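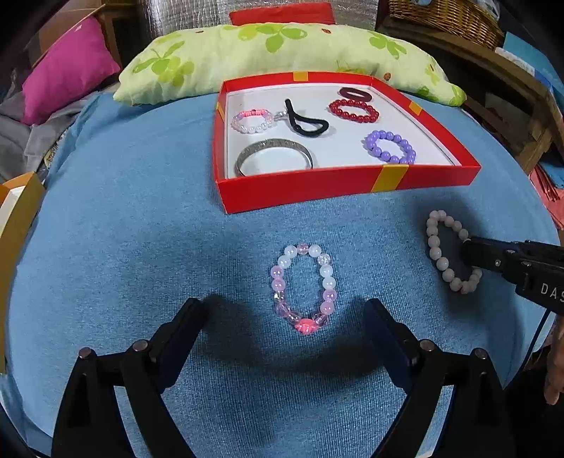
About Belstead Accessories

Belstead Accessories repairs, restrings and sorts bracelets, bangles and hair accessories for resale. The business was established by Ebuka Okoro and Gintarė Navickas, who remain its only owners. It operates from 2 rooms in Clitevell: one for intake and sorting, one for stringing and dispatch.

Scope of work

We accept stretch bracelets, beaded bracelets on elastic, rigid bangles, hair ties, hair bands and loose charms. We do not accept watches, pierced jewellery or anything with a soldered joint that has failed. Fine jewellery should go to a jeweller.

Stock arrives mixed, usually in bags or shoe boxes from estate clearances, school fairs and closing shops. At intake each lot is tipped onto a cloth and divided into shallow trays. A textured cloth is used because round beads roll on a bare bench. White-lined trays are preferred for colour matching; pale lilac and pale pink are difficult to separate on a dark ground, and clear beads more so.

Hair ties and bracelets are not stored together after sorting. Glitter finishes shed onto elastic, and a bangle with a textured surface will mark softer beads if they are left in contact.

Restringing

Elastic is replaced on every stretch bracelet we sell, whatever its condition on arrival. Beads are removed in order, laid in a channelled board, checked for chips at the drill hole and restrung in the original sequence. Crackled and faceted beads get a second check under magnification. Where a bead has to be substituted, we match diameter first, then opacity, then colour. The substitution is noted on the card.

Carved feature beads are restrung at the position in which they were received. Requests to centre a feature bead can be made at the time of order.

Capacity

The workshop holds 1075 catalogued bead types in the Ugwu cabinets, which line the stringing room. Current throughput is 300 pieces a month, lower in February, when we close for stocktaking. Orders are tracked in Usum, our in-house card index.

Visits and enquiries

Drop-off is at the side door until 4 p.m. Please label bags with a name and phone number. Lots without a label are held for one month and then sorted with general stock.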